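Winwood Bedroom Laundry

3 min read · 38 shares · 2 comments

Winwood is a collection of short recordings of clothes being handled on beds. It covers sorting, straightening and folding of everyday garments in ordinary bedrooms. The first version went up in January. The current one is dated 31 Jul 2023 and has 2,613 clips.

What is in it

Most of the clothes are jeans, shirts, towels and pillowcases. Denim has its own folder because it behaves differently from the thinner items. It holds a crease, the seams are thick, and a leg or sleeve that is turned under tends to stay there. Clips in this folder are tagged `denim` plus one tag for the step: `spread`, `grasp`, `fold` or `stack`.
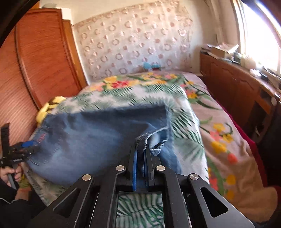

Bedding is tagged separately from the garment. The values are `plain`, `striped` and `printed`. If you are training anything to find the outline of a garment, look at `printed` first. Leaves and flowers under a dark item are usually fine, but pale items on a white print were hard to label and some outlines are loose.

Folder layout

- `clips/` video, one file per clip
- `labels/` garment type, step, bedding
- `splits/` train and test lists

Known problems

Fast movements are blurred. We kept those clips. Roughly 40 have no step tag and are left out of the test list. Lettering on clothes is not transcribed.

License

Free for research and teaching. Please name Winwood and the version date if you use it.

Related

Tellia: kitchen drawers and shelves
Carrier: packing bags and boxes
Nosia: towels and table linen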